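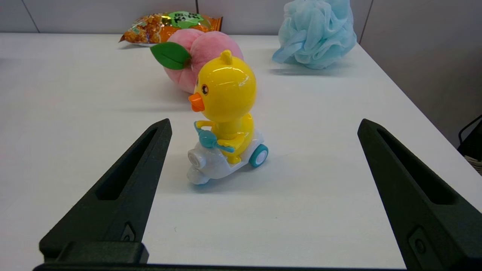
Konditz Benedetti

On 8 March 2024 the working group on safe handling visited the Gurnell laboratory at Parkent to see how its draft code of practice is being applied at the bench. The visit lasted some 2 hours.

Members were first taken through the rules for setting out a work surface. Under the code, the table is to be plain and matte, and objects must differ in shape, finish and firmness. Glossy moulded toys are set out with plush and netting, and packaged food is permitted if the packet remains sealed. Each layout is entered in the log before the arm is enabled.

The second part of the visit dealt with approach. The code requires the fingers to be fully open before they are lowered to an object, and the operator to pause at that point and confirm that neighbouring items are clear. Members asked whether the pause should apply to soft items as well. The laboratory's view is that it should, and the wording was changed in February.

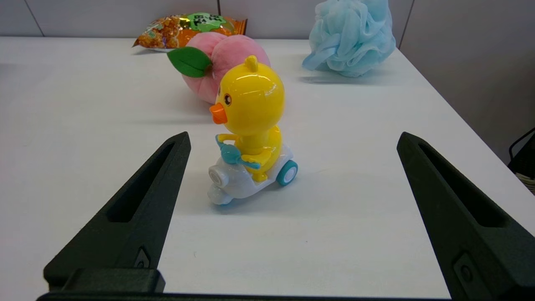
Gripper fingers on either side of a toy duck on a scooter, Gurnell laboratory, Parkent.

The group recommended that the log record the colour of each object and that fasteners on the fingers be inspected at the start of every shift. A revised draft will be circulated to members for comment.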